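Learning to sew on something that isn't fabric

Last updated: June
6 comments

So I've gone and got myself a new hobby, and it's a slightly odd one. I have been learning to do stitches. The hospital sort, I mean, on a practice pad, with a curved needle and black thread and a lot of muttering.

It's my sister's fault. She did it as part of her vet nursing course and left her old pad at mine after Christmas, and it sat on the shelf by the kettle until I got curious one evening and had a go with ordinary sewing thread. Hopeless! The thread furred up, the needle was far too straight and I pulled so hard that I ripped the pad. But I was hooked (sorry), and when I saw that the community college in Galville was running evening sessions for complete beginners I signed up before I could talk myself out of it.

Our tutor is Gaetano Russo, who has been teaching this for years and has the calmest voice I've ever heard. On the first night he gave us each a length of string and a chair leg and made us tie knots for the whole two hours. No needles at all. I was a bit put out, if I'm truthful, but he was right. My hands had got the idea by the time we moved on to the pads, even if my head hadn't.

The thing I keep getting wrong is the tension. I've quilted for most of my adult life and with a quilt you want everything snug, so my fingers just pull. With this you want the two edges to meet and then you stop. Gaetano says "kiss, don't crush" and I now hear it in my sleep. Jae-hoon Ok, who sits next to me, has the opposite trouble and his early ones just sort of drooped – between us we'd make one decent student.

Then there are the ends. I leave mine far too long every time, because snipping them feels so final and I'm convinced the knot will slip the second I do it. My sister says it won't if I've thrown it properly, and that's the bit I'm not sure about. 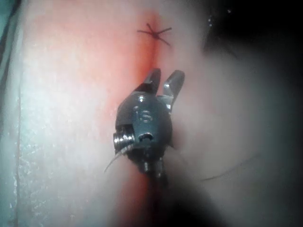

I've also learned to get the first one sitting nicely before I even think about the next, and to look at where the line is going, not where my needle is. On my first proper pad I wandered off so badly that the last stitch had nothing to do with the first.

Next month we start on running stitches, and I'm hoping the quilting will finally count for something. I've ordered a spare pad for home and 200 metres of cheap thread, so if anyone has a favourite pair of needle holders for small hands, please tell me in the comments.

Shared 200 times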